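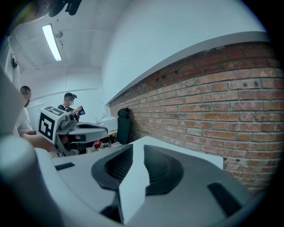
Le présent rapport rend compte de l'avancement du réaménagement de la salle d'activités de Gastosthorpe, financé au titre de la convention conclue avec la fondation Pelkonen. Il couvre la période ouverte en août et fait suite à la note de démarrage déjà transmise. La salle est désormais utilisée pour les ateliers. Conformément au programme, le mur de brique rouge a été laissé apparent, surmonté d'une bande enduite de blanc ; certaines briques sont ébréchées ou plus sombres que les autres, et leur remplacement n'était pas compris dans le marché. Le plafond est blanc et équipé d'un éclairage fluorescent, que la maîtrise d'ouvrage a choisi de conserver pour cette première tranche.

Rapport d'avancement remis le 18/12/2023
Opération : salle d'activités de Gastosthorpe, tranche 1
Porteur : association Tostine

1. Rappel des objectifs

La convention prévoit la mise à disposition d'un local de plain-pied, accessible en semaine, où de petits groupes peuvent pratiquer des exercices manuels sur table : saisir, déplacer, poser et trier des objets courants. Le local servait auparavant de réserve. Le programme retenu par Tostine et validé par la fondation distingue deux volets : la remise en état du local et son équipement en mobilier simple, facile à déplacer et à nettoyer.

2. Travaux réalisés

La société Zidport, titulaire du lot unique, a procédé au débarras, au nettoyage des maçonneries et à la reprise des enduits en partie haute. Le brossage des briques a été effectué à sec, le maître d'œuvre ayant écarté le lavage sous pression en raison de l'état des joints. Les peintures ont été achevées avec deux semaines de retard sur le calendrier contractuel, sans incidence financière. Une réserve demeure au procès-verbal de réception : plusieurs anciens trous de fixation du mur de brique n'ont pas été rebouchés. Zidport s'est engagée à intervenir pendant la fermeture de fin d'année.

3. Mobilier et usage de la salle

Le choix s'est porté sur des tables carrées à plateau blanc, sans tiroir, autour desquelles l'animateur peut circuler. Le contraste entre le plateau et les objets manipulés avait été demandé par les intervenants – une pomme rouge posée au milieu de la table se repère immédiatement, y compris pour les participants dont la vue est diminuée. Les exercices portent sur un seul objet à la fois pendant les premières séances, puis sur des séries plus longues.

Les sièges proviennent pour l'essentiel du stock de l'association. Il s'agit notamment de chaises de bureau noires, dont le remplacement par des modèles sans accoudoirs a été envisagé puis reporté. Le rangement se limite pour l'instant à des étagères blanches. Les utilisateurs signalent l'absence de patères : les vestes sont déposées sur les sièges, ce qui réduit le nombre de places disponibles lorsque le groupe est complet. La dépense correspondante est modeste et figure au point 5.

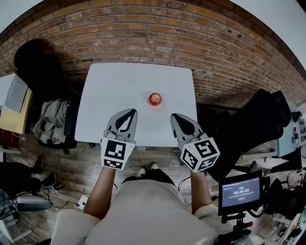

4. Exécution budgétaire

Les dépenses d'équipement imputées sur la période se répartissent comme suit :
Petit mobilier et rangement : 564 euros
Objets et fournitures d'atelier : 200 euros
Produits d'entretien et signalétique : 400 euros

Les factures acquittées sont tenues à la disposition de la fondation. Le lot de travaux fait l'objet d'un décompte distinct, qui sera arrêté après la levée de la réserve mentionnée au point 2. Aucun virement entre postes n'a été opéré. Le poste consacré aux fournitures a été moins sollicité que prévu, une partie des objets ayant été donnée par les familles.

5. Suites à donner

Pour la période suivante, Tostine sollicite l'accord de la fondation Pelkonen sur l'engagement d'environ 600 euros, destinés à la pose d'une barre de patères près de l'entrée et à l'achat d'un second élément de rangement. Cette dépense serait couverte par le reliquat de la première tranche et n'appelle pas de versement complémentaire.

Deux points restent à l'étude. Le premier concerne l'acoustique, jugée fatigante par les intervenants lorsque plusieurs groupes travaillent en même temps ; un devis a été demandé pour des panneaux absorbants, à l'exclusion de toute fixation dans la brique. Le second porte sur l'éclairage, pour lequel une mesure à hauteur de table sera effectuée avant toute proposition de remplacement.

Le prochain rapport sera établi à l'issue du décompte définitif des travaux et comprendra le relevé de fréquentation demandé à l'article 7 de la convention.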